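This site uses cookies to remember your settings. Accept | Manage preferences

Notebook: council votes
9 Dec 2022
Posted by the records bench

Picking up from the September merge. The combined table now has Drunham, Wonlow and Derkwood in it, 1354 recorded votes, one row per member per vote in the long version and one row per vote in the short one. All work today was on the short one.

Job for today: compare the totals printed in the minutes with the totals we get by adding up the names. They should match on every row. They don't. Melis flagged 203 rows where at least one of for, against, abstain or absent is off.

First thing I tried was sorting the flagged rows by council. Wonlow has most of them. Derkwood has a fair number, nearly all from the old term. Drunham has very few, and those few are odd.

Wonlow

Of the 203, 117 turn out to be the same fault. Wonlow changed its minutes template partway through the last term. In the old template abstentions had their own line. In the new one the clerk writes "present and not voting" and puts the names in a block under the vote, in smaller type. Melis was reading that block as part of the attendance list and marking those members absent. So our abstain column was too low and our absent column too high by the same amount, every time.

Changed the parser rule so that "present and not voting" maps to abstain when it comes after the vote line and before the next item heading. Reran Wonlow only. All 117 cleared and no new flags came up.

One point to settle before we publish anything on Wonlow: is "present and not voting" the same as an abstention? Their standing orders treat them as the same thing for working out a majority. Drunham's standing orders do not. There a member who stays in the room and gives no vote is simply left out, and an abstention has to be called out loud when the name is read. I have kept them as one value for Wonlow and added a source column that holds the wording from the minutes. Anyone comparing abstention rates across the councils should look at that column first. A chart that puts Wonlow next to Drunham without a note would make Wonlow look far more cautious than it is.

Derkwood

Mostly scan quality. The old term was typed, photocopied and then scanned, and the text layer is poor. Threes and eights swap. The names are usually fine, so for these rows I trusted the names and checked the printed total by eye against the page. Where the page agreed with the names I corrected the printed total in our table and put "read from page" in the notes field.

A few are real mistakes in the minutes. In the vote on the market square lease the minutes say the motion passed by one more than the names allow. It passed either way. I have left the printed total as it stands and put ours beside it. We don't correct the council's own record, we only say where it disagrees with itself. Same rule as last time.

Also found that Derkwood lists the chair's casting vote as a separate line with the chair's name repeated. Melis drops duplicate names within a vote, so the casting vote was vanishing. This matters more than its size, because by definition these are the ties. Added a casting_vote field, filled it by hand for the old term. For the newer term the wording is steady enough to do it by rule ("the Chair gave a second vote"). Tested on the waste contract vote and the parking order, both right.

Drunham

Small pile and slow. Some are members who came in late and were recorded as absent at the top and as voting further down. Those are easy, vote beats attendance. One is a pair of members with the same surname and the same initial in the same party group. The minutes tell them apart by ward, except in this one meeting, where they don't. Both were present. One voted for and one against, so the totals are fine and only the names are in doubt. I marked both as "unclear" in the long table and left the short table alone.

That leaves two rows I can't explain. Both are from the budget meeting, both on amendments from the smaller opposition group. The names add up to one fewer than the printed total for against. No late arrival noted, no casting vote, nobody listed as leaving. The draft minutes and the approved minutes agree with each other. The meeting was recorded, so the next step is to listen to the roll call for those two amendments. I looked for the audio on the council site and the link for that meeting goes to the wrong month. Have written to the clerk's office asking for the right file.

State of things at the end of the day

Wonlow clean. Derkwood clean apart from the rows marked as the council's own error. Drunham has the two budget rows open. Short table saved, long table needs a rerun to pick up the new abstain rule and the casting votes. I did not start that because it takes the shared machine for a good while and someone had the party label job going on it.

To do:
- rerun the long table
- write up the abstention wording for the readme, with the difference in standing orders
- add the same-surname case to the test set
- check whether Wonlow's committees use the same template as full council (I only looked at full council)
- party switches in Derkwood: we have the date of the announcement in some cases and the date of the letter to the clerk in others. Pick one. I would go with the letter.

The column order in the export changed when I added casting_vote. It now sits after abstain. If you have a sheet that reads columns by position it will be off by one from there on. Use the header names.

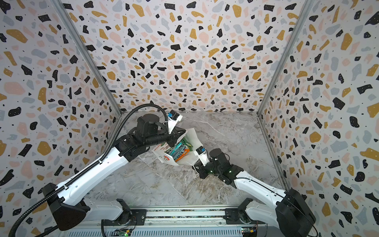
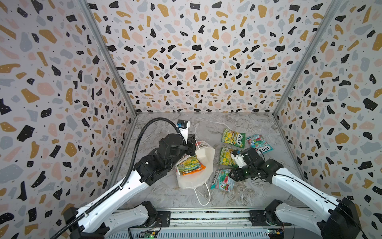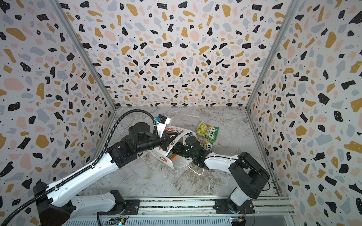

Both arms in the enclosure, terrazzo walls and marble-pattern floor.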